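Budgeting for the Second Year

When Okgate approved its first purchase of hand-held grippers, the request fit on a single page. It listed the devices, a case to carry them in, and a shipping charge. The program office at Ostero, which now reviews equipment plans for all three partner sites, no longer accepts a request that short. Experience has shown that the price of the device is the easiest number to find and the least useful one for planning.

The current guidance asks each site to start with the work. A team that intends to record kitchen and table tasks must state which tasks, in how many homes, and with how many operators at the same table. Two operators need two grippers, two sets of pads, and enough storage for both streams. They also need a spare, and the spare belongs in the first order. Onu left it out last year and lost most of March waiting for a replacement linkage.

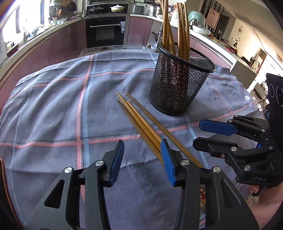 Chopsticks, a mesh holder and a pair of grippers at a kitchen table. 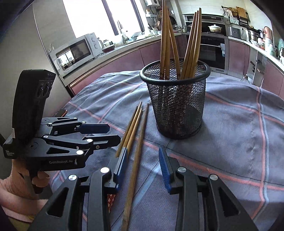
Household items are the smallest line in any plan and the one most often forgotten. Ostero allows each site 536 dollars a year for them, covering tableware, cloths, holders and small utensils. Receipts are kept by task, so that a site can see what a given activity costs to repeat. Veveo found that its dish tasks used up more than half of the allowance, and it now buys plain plates in bulk.

Storage deserves closer attention. The plan for the coming year sets aside 2526 dollars per site for drives and backup, a figure that assumes no recording is kept in more than two places. Sites that wish to hold a third copy must pay for it from their own funds. The office has declined to change this rule — it was asked twice — until the first full year of usage has been reviewed.

Operator time remains the largest cost and the hardest to estimate. Setup, checking and travel between homes are paid hours, and they should appear in the plan as such. Okgate now budgets nine paid hours for each home, including the visit made beforehand to agree on rooms and times with the household.

Leasing has been discussed as well. For a site running fewer than two projects a year, it may be the better choice, provided that the agreement covers worn pads and damaged linkages. Okgate and Veveo will continue to buy. Onu has asked for lease terms and will submit both versions of its plan with the spring requests.

Contact the editorial office | Copyright Ostero. All rights reserved. | Back to top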